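Ticket: Broadband drops out every evening, upstairs back room
Opened by: Jamila Begum
Product: Vivbridge router and one Brila extender
Status: Closed by customer

Jamila Begum, first message

Hello! I'm hoping somebody can help because I'm going slightly mad. I've had the Vivbridge router since November and it was lovely for the first few weeks, fast all over the house, no complaints. Now it drops out in the back bedroom every single evening. Downstairs carries on as if nothing is wrong (my son is on his games, my mum is on her video calls, all fine) and I'm sat upstairs trying to send invoices with the little wheel going round.

Things I've already done, so you don't have to ask:

Turned the router off and on again, more times than I'd like to admit.
Moved the Brila extender from the landing to the bedroom and back to the landing.
Changed the wifi password, which only meant everyone in the house shouted at me.
Held the extender's reset button in until the light went orange, then set it up from scratch.

The drop lasts 20 minutes or so and then it comes back by itself. The extender light stays green the whole time, so as far as it's concerned everything is wonderful.

Savvas Ververidis, support

Hi Jamila, thanks for all the detail. A green light only tells us the extender can see the router, it doesn't tell us how well. Could you run the speed check in the app, once next to the router and once upstairs, and then again during a drop? Please also tell me which channel the router is using. It's under Settings, Wireless, More.

Jamila Begum

Right, done. Next to the router I get 87, which I gather is good. Upstairs in the afternoon it's 30, and I can live with that. During last night's drop the test wouldn't even finish, it just sat there and then said try later.

The channel says Auto. I did look for a number but Auto is all I can find.

Savvas Ververidis, support

Auto is the normal setting, but it can hop about if there are a lot of other networks nearby. Please set it to channel 1 for the 2.4 band and leave the other band alone. Give it two evenings. Also, is anything switched on at the same time as the drop? Microwaves and baby monitors are the usual ones.

Jamila Begum

Channel changed. First evening it dropped at ten past seven, same as ever. Second evening, no drop at all and I was delighted! Third evening, back again. So I started writing down what everyone was doing, like a detective, and I can rule out the microwave because we had salad on one of the bad nights.

I also had a go at moving my desk. It used to be against the wall by the door and I've put it over by the curtain instead, where the extender has less wall to get through. Afternoon speed went up a bit. It made no difference to the drops, but I like it better there so it's staying.

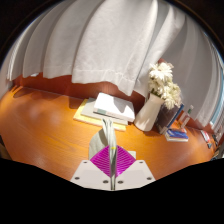
The curtain end of the back bedroom, where the desk is now.

Savvas Ververidis, support

That's a sensible spot for it. Next question, and it may sound odd: what is the extender plugged into? If it's sharing an adaptor with something else, tell me what.

Jamila Begum

Oh dear. It's on the landing in a Gedeck adaptor, the kind with a timer built in. I bought it ages ago for the lamp. The lamp is in one socket and the extender is in the other. Would that do it? I thought only the lamp side was on the timer, but the other thing plugged in there is the oil heater, on the extension lead, and that's a big one – it says 2000 watts on the back. Mum puts it on after tea when she comes up to do her prayers. She didn't on the night it behaved, she was at my aunt's.

Savvas Ververidis, support

Please take the heater off that lead straight away and plug it directly into a wall socket. Heaters that size shouldn't run through a timer adaptor or an extension shared with other things. If the adaptor feels warm or has any brown marks on it, stop using it altogether. Then put the extender in its own wall socket and let me know.

Jamila Begum

Heater is in the wall in Mum's room now. The adaptor had a brown patch on the back, so it's gone in the bin, and I've told my sister to check hers as we bought them together. Extender is in the socket by the airing cupboard.

Five evenings and no drops. I sent the whole Abubakar job through last night, all the drawings, with everyone else online. You can close this one, and thank you for being so patient about the salad. If I want a second extender for the kitchen, do I have to set them both up again or can I just add it?

Savvas Ververidis, support

You can just add it. Open the app, choose Add Device and follow the steps, and leave the one upstairs switched on while you do it.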